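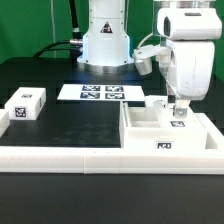
FEATURES | ON THE ROAD

The long way up to Skudaton

The bus to the start leaves at ten past four in the morning, and the driver has the radio off out of respect for the dead. There are fifty seats and as many pairs of bare knees. A man across the aisle is eating cold rice pudding out of a sandwich bag, squeezing it from one corner like icing. I had porridge at three and regret it already.

We are on our way to the Rainer, a one-day ride for amateur cyclists which crosses three passes and finishes in the same car park it started from, 148 kilometres later. You could walk from the start line to the finish line in under a minute. I pointed this out to my wife when I entered and she said that yes, she had noticed that.

The Rainer is not one of the famous ones. It has never had a helicopter. It began as a bet between two bakeries at opposite ends of the valley over which of their delivery lads could get over the Skudaton pass and back before the shops opened, and the first edition had 8 riders, one of them on a bicycle still fitted with its bread basket. He came fourth. The basket is in a glass case in the town hall, next to a stuffed marmot that has nothing to do with anything.

I had trained since March, if you define training generously. I had a plan, printed and stuck to the fridge, with the hard weeks in red. By May the red weeks had acquired coffee rings. I live in Lincolnshire, where the steepest thing within an hour of the house is the ramp of a multi-storey, and I did ride up that, a good many times, until a man in a hi-vis jacket asked me what I was hoping to achieve.

The start is in pens, sorted by how fast you claimed to be on the form. I had claimed to be modest. My number, 657, put me in the back pen with people in sensible jackets and a couple on a tandem who had already stopped speaking to each other. Someone's bottle fell off before the gun. The gun turned out to be a cowbell.

Then for half an hour it is all lovely. The valley road tips downhill very gently and four lanes' worth of cyclists try to use one and a half of them, freewheels ticking, everyone far too fast and delighted with themselves. I looked at my computer, saw a speed I had only ever seen from inside a car, and decided that I had been wasted on office work.

The first climb, the Fimska, put that right. It isn't long. The locals call it the doorstep, and the route card gives it a small green hill where the others get big black ones. But it starts on a left-hand bend straight after a bridge, and if you arrive in the wrong gear, as most of the back pen did, you hear a noise like a cutlery drawer being thrown down the stairs. Two people fell over sideways at no speed at all. I got round them by riding through a garden, and an old lady in a dressing gown raised her cup to me.

Over the top there is a feed station with oranges, ham rolls and a broth in paper cups. I had been told to eat little and often. I ate a lot, once, and rode the next hour bent over the bars like a question mark.

Lunora, the second pass, is the pretty one. It goes up through larch woods in fourteen bends, and each bend has a board with its number and the name of a past winner. I'd been looking forward to them. They count down, which is meant to be encouraging, but bend nine has been lost to a landslip and the road simply goes on, without a bend, for what felt like most of a school term. I began to take an interest in gate posts. I read the whole of a notice on sheep dipping.

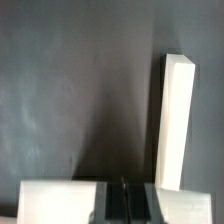 It was somewhere after bend six that I met Azucena Maldonado, who was riding the Rainer for the eleventh time and had the look of someone popping out for milk. She was on a steel bike older than my marriage. She wanted to know what I had on the back, meaning gears, and when I told her she laughed so warmly that it took me a moment to be hurt.

"You have brought a racing gear," she said. "Are you racing?"

I said I wasn't sure that I was even cycling. She told me to stop looking at the computer and put it in my pocket. She told me to drink before the tunnel and not in it. She said that the descent had a bad patch by a white chapel, and that everyone remembers the chapel but nobody remembers which side the patch is on, so go slowly on both. Then she stood on the pedals and rode away from me while still talking.

The patch is on the left.

Between Lunora and the last climb there are twenty kilometres of flat road with a headwind, and this is where the Rainer is really decided, at least at my end of it. You need a group. Everyone knows that you need a group. What you get is one enormous Dutchman with a back like a wardrobe, and a line of eleven people behind him who all develop a mechanical problem whenever he flicks his elbow for someone else to come through. I did take a turn. I'd like that recorded. It lasted as far as a petrol station.

And so to Skudaton. The figures don't look like much on the card, and I had spent months telling people so. The gradient is steady. The surface is good. There are no trees after the first two bends, though, so you can see all of it from the bottom, the whole road folded up the mountainside, with little coloured dots on it that aren't moving. They are moving, of course. You're simply seeing them at the speed they are going.

There is a cut-off at the halfway hut. If you aren't there by three o'clock, a polite young man takes the number off your bars and shows you to a minibus. They lose up to 95 riders a year like this, and I have never in my life wanted anything as much as I wanted to be one of them. I could see the minibus. It had curtains. I reached the hut at eight minutes to three and the polite young man clapped and waved me on, and I said something to him that I'm glad he didn't have the English for.

I don't remember a great deal of the top half. A child ran next to me for a bit, then walked. Somebody had painted ALLEZ on the road and, a few metres on, somebody else had painted OR DON'T. The tandem couple went past, talking again, about a conservatory.

At the summit there is a wooden sign covered in stickers, a van selling waffles and a wind that goes straight through you. I put on every garment I had and stuffed a free newspaper down my front, as the old riders did, and went down the other side with the local property pages flapping under my chin. My hands were too cold to brake well, so I braked early and often and was overtaken by a postman.

The finish was being taken down when I got there. The arch had gone but the mat was still on the ground and it beeped at me. A woman hung a medal round my neck and asked if I'd like pasta or sausage, and I couldn't choose, and had to sit on a kerb until I could.

Azucena was there in a clean shirt with her hair dry. She'd been in for two hours and had moved on to the cake. She asked which side the patch was on and I told her, and she wrote it on the back of her hand in biro for next year.

Entries open in November. The plan is back on the fridge, and I've been on to the shop about the gears.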